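Back on the red stuff

July 5, 2024

I went back to the track! I know, I know. Anyone who has been reading this for a while will remember my grand announcement last September that I was going to take up running "properly", followed by a very long silence on the subject. Well, the trainers have come out from under the stairs, I have scraped the old mud off them with a butter knife (a clean one went back in the drawer, don't worry) and I have done six sessions at Clorngate without giving up, crying or pulling anything important.

If you don't know Clorngate, it's the athletics ground out past the retail park, the one you go by on the way to the tip. I must have driven past it 1000 times before it crossed my mind that ordinary people were allowed in. I'd always thought you had to belong to something, or at the very least own a pair of those tiny shorts. You don't. You pay at the hatch, you sign the sheet and off you trot, and what you wear is between you and your conscience. I wear leggings and a very old festival T-shirt with the neck cut out.

What I like most is how much room there is. I'd been doing my running round our streets, which means wheelie bins, dropped kerbs and that one hedge that takes up the whole pavement, and I spent so much time hopping about that I never got any sort of rhythm going. At the track there is just ground, miles of the stuff, all that lovely brick red and a white line to follow if your brain has gone to porridge.

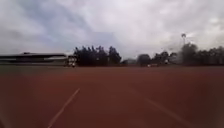 Issue 14

I have a little routine now, so I'll write it down for anyone who's tempted. I start with a lap of walking, and I mean proper walking with the arms going. Then I do a lap of what I call the shuffle, a bit faster than walking but not something you'd want filmed. After that come the 200s. You run 200 metres, you walk 200 metres, and you keep on like that until you've had enough. My first time out I had enough after two. Now I can get through six before my legs start sending messages, and I was so pleased with myself the first time I managed it that I bought a sausage roll on the way home and ate it in the car park.

I did try stretching it to 300 one evening. My advice is to wait. The first bit felt marvellous, I was practically floating, and then somewhere round the bend everything below the waist turned into wet sand and I had to pretend I'd stopped to look at my lace. I looked at that lace for quite some time.

The bends are a funny thing, by the way. On a straight you can see where you're headed and it never seems to get any closer, and it's a bit disheartening. On a bend you just follow the curve of the line and let it pull you round. I stare at the white paint a couple of strides in front of me and don't think about anything, and the next time I look up the view has changed. I've started to look forward to them! Me, looking forward to part of a run. My old PE teacher would need to sit down.

Now, kit. I said I wouldn't spend any money and I have spent some money. I bought a pair of Tarkberg socks with the padded heel, which cost more than any sock should, and I hate to say it but they're wonderful and I've washed them by hand twice so they don't get lost in the big wash. I also bought a Fluteck bottle, the squashy sort that you're meant to hold while you run. I don't get on with it at all. It sloshes, it makes my hand cold, and the lid has a sort of valve you have to bite, so you end up gnawing at it like a puppy. It's now living in the car door for long journeys. I take an old squash bottle and leave it by my bag.

The weather has been all over the place as well. I've had one session in the kind of heat where the ground seems to be cooking you from underneath, and one where it drizzled from start to finish and I quite enjoyed it. My favourite is a good thick lid of cloud, with a bit of brightness trying to push through and no sun in your eyes whichever way you're facing. You can get a lot done under a sky like that.

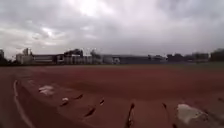

I don't use headphones, in case you were wondering. I tried it and I found I kept running in time with the song, and my songs are either far too slow or completely mad. So I count my breaths instead, or I plan tea. I have planned some very good teas out there. The chickpea thing I posted in the spring was nearly all worked out during the walking bits, and I've had another idea for what to do with the glut of courgettes, although I want to try it on the family before I inflict it on you lot.

The other thing I've been chewing over is whether to sign up for the Venkataraman. For those who aren't local, it's a fun run they hold in September, once round the town and back, and there's a slower group at the back that's meant for people like me. Part of me thinks having a date in the diary would be a good kick up the backside. The other part remembers last year's grand announcement and thinks I should keep my mouth shut and carry on with my 200s. (I realise I've now told all of you, so that's that plan gone.)

My knees are fine, thank you to those who asked in the comments. They click on the stairs but they did that before. The left calf is grumpy the morning after and I've been rolling it on a tin of tomatoes while the kettle boils — it does the job and I didn't have to buy a special roller.

I'm off again tomorrow evening if the washing gets dry in time, as the festival T-shirt is currently on the line and I don't fancy going in my good one. If any of you run on a track and know a way to get through that last stretch of a 300 without your legs going, please leave me a comment. And if you want a pair of barely used hands for a barely used squashy bottle, it's yours for the postage.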